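Unit 6: Sorting and Storing Wrist Jewelry
Course notes, Care of Small Accessories. Instructor: Rawan Fakhoury 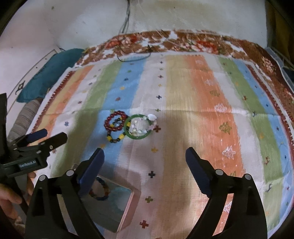
Fig. 6.1. Beaded bracelets and a green bangle on a striped cloth.

Start every sorting job on a cloth. Beads roll on a bare table, and glossy ones chip if they are dropped on a hard top. Pull the cloth flat first so that small pieces do not hide in the folds.

Bangles and strung bracelets are handled differently. A bangle is a solid ring and keeps its shape. A beaded bracelet is only as strong as its cord. In Fig. 6.1 the clear, white and pale pink bracelet lies partly inside the green bangle and overlaps its side. Separate pieces like these by lifting the top one straight up. Do not drag one across the other.

Check each strung bracelet before it is put away:
Hold it loosely and look for gaps between the beads.
Find the knot, if there is one, and see whether the ends are fraying.
Turn it once around and feel for rough or cracked beads.
Set aside anything that needs restringing.

Wipe beads with a soft, dry cloth. A slightly damp cloth is fine for glass. Keep water away from elastic cord and from any bead with a painted finish.

Shallow boxes work better than deep ones. Lay the bracelets in a single layer, with bangles on their own side. Heavy pieces should not rest on strung ones.

For next time: read the handout by Georges Karam on cord types and bring one bracelet that needs restringing. The bench has 18 spools of elastic, so there is no need to bring your own. Needles are in the drawer under the lamp.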